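Hanging black fabric with cut-out letters behind a table, how do I keep it from sagging?

Skisberg
I need a plain black background behind a work table, with large colored letters on it spelling out a name. The wall is white and I rent, so I can't drill. I have 35 binder clips and a roll of tape. My first try sagged in the middle and the letters slid down overnight. The cloth is polyester, 204 inches wide before I cut it.

Vustlow
Use heavier cloth. Tape never holds.

Tsegaye
You don't need that many clips. Mine hangs from 4 small dark ones along the top edge and it has stayed up since October. Let it fall in soft folds. When I pulled it tight, every dip between the clips showed. I put a separate black panel on the left, a little in front of the main piece, to hide the side edge.

For the letters, skip the tape and pin them. Cut them from light card and leave a thin white border around each one so the color stands out against the black. I did two rows, with the bigger letters in the lower row. 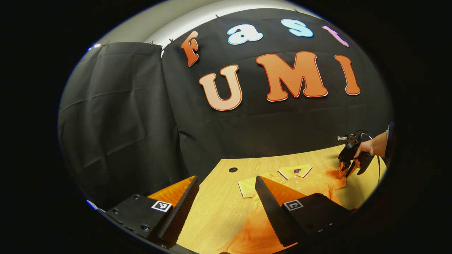

Creases are the other thing. I steamed the main piece after it was up, starting at the top. The side panel I skipped, and it still has lines running across it. Let the bottom drop behind the back of the table so you don't get a gap.

Skisberg
Thanks, I'll try pins this evening.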